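Category: Data cards / Manipulation / Gripper comparison
Tags: bimanual, cable handling, end effectors, README
Posted by Raelene Pearce, September

Clamthorpe Desk Appliance Set, data card

1. Summary

The Clamthorpe Desk Appliance Set was recorded to compare two gripper designs on ordinary household plugs, leads and small appliances. Both grippers were run on the same pair of arms, in the same cell and with the same objects. The set contains 2464 episodes, of which 1085 were recorded with the Saludo gripper and the remainder with the Vosus gripper. The work was carried out at the Clamthorpe laboratory under the direction of Rigoberto Cortés. Eirini Stefanou prepared the task list and Illia Chornovol was responsible for the controller software.

The set is intended for people choosing an end effector for light domestic work. It may also be used to train policies, subject to the limits given in section 6.

2. Hardware

Two arms are mounted on a common front rail and are driven by a single Lidero controller. The arms were not exchanged or re-ordered during the comparison. Only the jaws and the last mounting piece were changed between one gripper and the other, and the wrist camera was re-aligned after each change.

Saludo: parallel jaws with long, tapered fingers and a plain inner face.
Vosus: parallel jaws with the same finger length, a softer pad and a slower closing speed.

Both grippers were run with their factory force settings for the first block of episodes. A lower force setting was used for the second block. The block is recorded in the episode file under "force_block" and should be checked before any two episodes are compared.

3. Tasks

There are 5 task families. Each has its own folder.

plug_insert – bring a plug to a socket and seat it
plug_remove – withdraw a plug without moving the socket strip
lead_route – move a lead clear of a given area
fan_place – pick up a small fan and stand it at a marked point
handover – pass a small part from one gripper to the other

The operator was given a written instruction before each episode. Instructions were kept short and were not reworded between grippers. Episodes were stopped at a fixed time limit whether or not the task had been completed, and the outcome was entered afterwards by a second person who had not operated the arms.

4. Cameras and layout

Overview and wrist views of the cell:

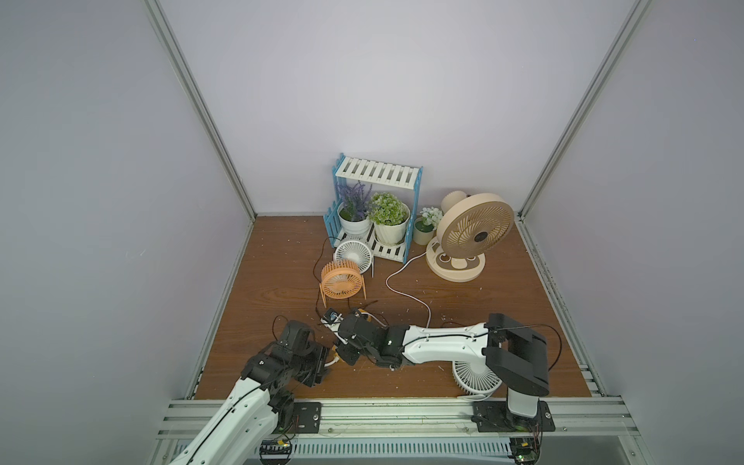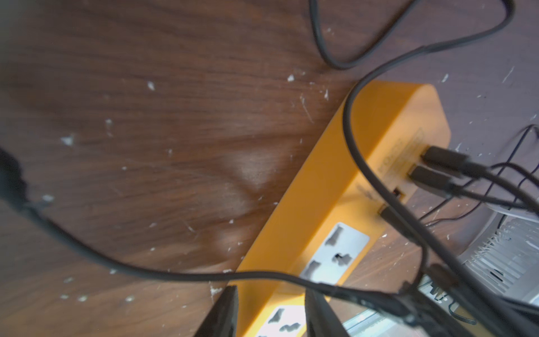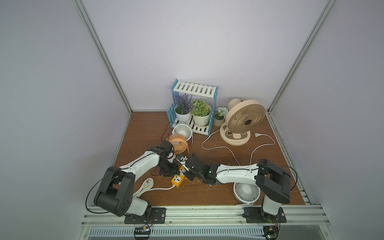 Leads were the most frequent cause of lost episodes with either gripper. A plug or a fan has a fixed shape and the operator can plan an approach to it, but a lead changes shape whenever it is touched and may lie across the object that is wanted. The wrist view of the yellow-orange power strip is a fair illustration of the difficulty: black cables cross over the strip and drape past the right finger, hiding part of it, so that a policy relying on that camera alone has an incomplete view of its own jaws. We therefore recommend that overview and wrist streams be loaded together for plug_insert, plug_remove and lead_route. The loader does this by default.

Objects were put back by hand between episodes, using a printed plan. Positions were allowed to vary within the limits stated on the plan. No attempt was made to place the leads in the same shape twice, and users should not treat lead position as a controlled condition.

5. Comparison notes

The following remarks are a summary of the operators' log and are given for guidance. They are not a substitute for the scored results, which are held in "results_by_task.csv".

The Saludo gripper was preferred for plug work. Its narrower tips could be brought down between neighbouring plugs with less disturbance. Operators reported that it was more likely to lose a thin lead when the wrist turned, and the log contains repeated notes to this effect under lead_route.

The Vosus gripper held thin leads well and was preferred for fan_place, where the softer pad allowed a stand or cage to be gripped at an awkward angle. Its slower closing speed was a disadvantage in handover. In several episodes the giving arm had opened before the receiving arm was fully closed. Mr Chornovol has since added a closing delay to the handover script – episodes recorded with the delay are marked "ho_v2" and should be kept apart from the earlier ones.

Neither gripper performed reliably when a plug had to be turned before it was seated. This task was kept in the set at Ms Stefanou's request and is scored separately.

6. Known limits

The floor panel, walls and lighting were the same in all episodes. A policy trained on this set should not be expected to work on a different surface without further data.

Force readings from the left arm are missing in 20 episodes. The file "missing_force.txt" lists them. Joint positions and camera streams in those episodes are complete.

Clock drift between the overview and wrist cameras was corrected after recording. The uncorrected times are kept in the field "t_raw" for users who wish to apply their own method.

The two grippers were not tested for wear. Pads on the Vosus gripper were replaced once, between the first and second force blocks.

7. Files and loading

Each episode is stored in a separate folder containing one file of joint states, one of gripper commands, the camera streams and a short text file with the instruction and outcome. Folder names begin with "sal_" or "vos_" according to the gripper used. Please do not rename folders, as the results table refers to them by name.

A small trial portion is provided for users who wish to check their loader before copying the whole set. It contains episodes from every task family and both grippers.

8. Corrections and contact

Errors in outcome labels should be sent to Lukian Stetsiuk at the Clamthorpe data desk, quoting the folder name and the label believed to be correct. Corrections are gathered and issued with the next release. Labels are not changed within a release.

Related items

Lidero controller: notes on shared timing for two arms
Operator instructions for the Clamthorpe cell
Saludo and Vosus finger pads: fitting and removal
Data card: Clamthorpe Drawer and Lid Set
Release history and withdrawn episodes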